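Call for Participants - Grip Failure Study, Cliden Laboratory

Pluletti invites applications from adults to take part in a paid study at its Cliden laboratory. The study follows a fault found during door-opening trials, in which a gripper kept closing after it had reached its set force. A cabinet handle was cracked and one operator suffered a bruised thumb. All trials of that type were stopped the same afternoon.

The fault was traced to a force reading that froze while the motor was still running. The control software has been corrected and a separate cut-off fitted. Before normal work resumes, the safety panel requires more than 2000 door openings to be completed by people who had no part in the original trials.

Participants will use a hand-held gripper to open and close cabinet doors by the handle, and will report any slip, jam or late release on a short form. Each session lasts 120 minutes, with a break halfway. No technical knowledge is needed.

Applicants must be aged 18 or over, have full use of both hands, and be able to attend 5 sessions in November. Persons fitted with a pacemaker cannot be accepted. Staff of Pretorius, which supplied the force sensors, are also excluded.

Payment is made after the final session - travel from Plivholm is refunded separately. Applications should be sent in writing to the Study Office, quoting reference 443.

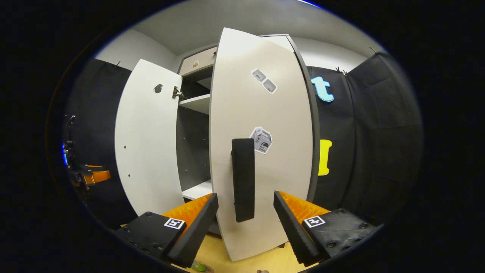 What happens if the gripper does not let go during a session?

The participant should press the red stop button on the bench, which cuts power to the motor and allows the fingers to be opened by hand. The supervisor will then end the session and record the fault, and the full session fee will still be paid.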